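Nursery Production Supervisor – Container Stock
Pilholm Nurseries

Location: Altholm site, with occasional work at Pilholm
Hours: 39 per week, permanent, some weekend watering cover
Reports to: Dennis Wanyama, Production Manager
Closing date: 20 Oct 2020

The post

Pilholm Nurseries grows hardy shrubs, climbers and herbaceous perennials for landscape contractors and independent garden centres. The Altholm site has 4000 square metres under glass and polythene, plus outdoor standing beds on drained sand. We are seeking a supervisor for the container unit, to start in January, ahead of the main potting season.

The current list runs to 283 lines. Most liners are raised on site from our own stock plants; the remainder are bought in as plugs. Finished sizes are 2 litre, 3 litre and 10 litre.
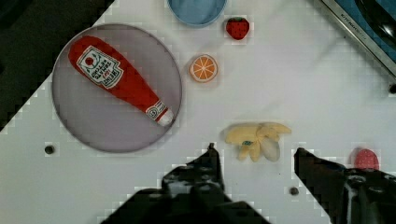
Shifts at Altholm start at 7.30 am from October to March and at 7.00 am from April to September. There is a half-hour unpaid lunch break and two paid breaks of fifteen minutes. Staff eat in the mess room, which has a fridge, a microwave and a kettle. Food is not to be taken into the propagation house or the spray store. Boots are to be cleaned at the disinfectant mat on leaving and re-entering the growing areas.

Main duties

1. Plan and run the weekly potting programme with a team of six, rising to nine in spring.

2. Set and check irrigation on all beds. The glass is on drip and ebb-and-flow benches; outdoor beds are on overhead sprinklers controlled by a Kariuki timer panel. Training on the panel is given.

3. Walk the crop at least twice a week for pests, disease and nutrient problems, and enter findings in the crop log the same day.

4. Keep plant passport and batch records up to date in Custadier, our stock system. Each batch is entered at potting and again at each move, grade or write-off.

5. Carry out spacing, trimming and staking to the crop schedule, and grade stock for dispatch against the sales specification.

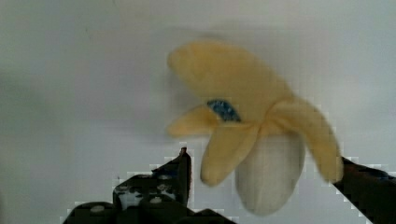
6. Apply plant protection products as directed, and keep spray records. Biological control is used first under glass wherever the crop allows.

7. Induct seasonal staff, including manual handling and safe use of the potting machine.

8. Order growing media, pots, labels and canes. Routine stock checks are done at the end of each month.

What we need from you

Essential:
At least three years in commercial container production
Good plant identification, including common shrub cultivars out of leaf
Experience of leading a small team
Working knowledge of controlled-release fertilisers and peat-reduced media
Full driving licence

Desirable:
PA1 and PA6 certificates (we will pay for these if not held)
Counterbalance forklift certificate
Level 3 qualification in horticulture

The job is physical. Much of it is done outdoors in all weathers, and full Danish trolleys have to be moved by hand over short distances.

Pay and conditions

Salary depends on experience and will be discussed at interview. Holiday is 28 days including bank holidays, with no more than one week taken between March and May. Weekend watering is shared on a rota, one weekend in five, and paid at time and a half. Workwear and safety boots are supplied. Shared accommodation on site may be available for the first three months – please say in your letter if you would want it.

How to apply

Send a CV and a covering letter of no more than one page to Dennis Wanyama at the Altholm office. Please state your notice period and give the names of two referees, one of them your present or most recent employer. Referees will not be contacted before interview.

Interviews will be held at Altholm and include a walk round the unit and a short identification test of twenty plants. Agencies need not apply.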